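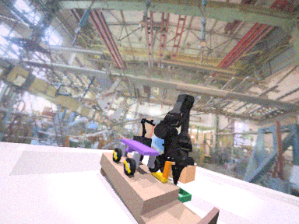 A long wooden block on a white tabletop.

Keeping wood nice at home: cutting boards, spoons, blocks and small tables
by Philomena Akolgo

I get many letters about wood in the kitchen and in the workshop, and most of them ask the same thing: why did my board bend? So I put my notes together on one page. I learned most of it from my uncle, who had a bench in Eshun, and the rest I learned by spoiling good pieces.

Washing

Wash a wooden board by hand with warm water and a little dish soap. Wash both sides, also when you used only one. If only one side gets wet, that side swells and the board takes the shape of a shallow bowl. Wipe it with a towel and stand it on its edge, so the air can reach both faces. Do not lay it flat on the counter to dry, and keep it away from the stove and the heater.

The dishwasher is not for wood. My sister put her bread board in it for one month and the glue lines opened so much that I could push a coin inside.

Smells and stains

For onion and garlic, rub the board with half a lemon and a spoon of coarse salt. Leave it for ten minutes, then rinse. For fish I do it two times. Beet stains become lighter with the same method, but I never had one that went away completely, and I stopped to worry about it.

Baking soda also works for smell. Mix it with water until it is like toothpaste. Be careful with oak and walnut, they can become dark where the soda stays too long.

Oiling

Use mineral oil that is sold for food use. Olive oil and sunflower oil become sticky after some weeks and then they smell old. I made this mistake with a salad bowl and had to sand it to bare wood.

How I do it:
Let the board dry for a full day after the last washing.
Warm the oil bottle in a cup of hot water.
Pour a little in the middle and spread it with a piece of old T-shirt.
Do the edges and the ends well, the ends drink the most.
Wait 6 hours, or one night.
Wipe away what did not go in.

A new board needs this once a week in the first month. Later, once a month is enough. If water drops stay round on the top, you can wait.

Put the oily cloth in water or hang it outside open until it is dry. With mineral oil there is little danger, but linseed oil is different. A cloth with linseed oil can start to burn by itself when it is rolled in a ball in the trash. Please take this seriously, also when you finish furniture.

Sanding out marks

Knife lines that catch your fingernail can be sanded. Start with 120 grit, then 180, then 240. Go always with the grain. Between the second and the third paper, wipe the wood with a damp cloth and let it dry. The small fibers stand up and the last paper takes them down, so the board will not feel rough after the first washing.

Fold the paper around a flat scrap of wood. With only the fingers you make small valleys.

Small cracks

A short crack at the end of a board can be glued. Open it a little with a thin knife, press in waterproof wood glue with a piece of thread pulled back and forth, and close it with 2 clamps. Do not turn the clamps as hard as you can, or all the glue comes out. Leave it overnight. Scrape the dry glue with an old chisel before you sand.

If the crack goes through the full board, I would use it under flower pots.

A board that slides

Put a damp dish towel under it. The rubber mat for drawers is also good, cut 40 millimeters smaller than the board so it does not look out. I bought mine in the Rumley shop on a roll, and it lasted four years.

White tabletops

Since many of you asked: dark wood can leave a brown shadow on a white top when it stays there wet. Lift the piece, dry under it, and try baking soda paste on the mark with a soft cloth. Do not use the green side of the sponge. It takes away the shine and afterward every coffee drop stays in that place.

From the letters

A reader in Judia writes that she keeps her wooden spoons in a jar with dry rice at the bottom. I tried it in April and I like it, the handles stay dry at the end. Change the rice sometimes.

Another one asks if beeswax can be mixed with the oil. Yes, one part wax to four parts oil, melted slowly in a jar that stands in hot water. It smells very good and it is nice for the hands too.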